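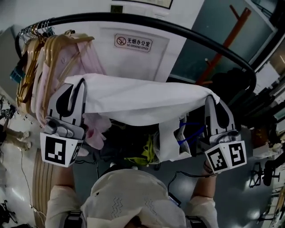
Can I hang wet shirts on the Jandano rail?
Sure, just wring them out first and leave a bit of space between the hangers.

I've had the Jandano in my own room since May and I love it! It's a black rail with a curve to it, and it takes wooden hangers and metal ones (I mix mine, sorry, Griet). It's 90 cm wide, so my shirts and one long coat fit fine. Comes with 6 spare screws, and I've already lost two. Want it in white? Drop me a line and I'll ask Lirex.

Dilruba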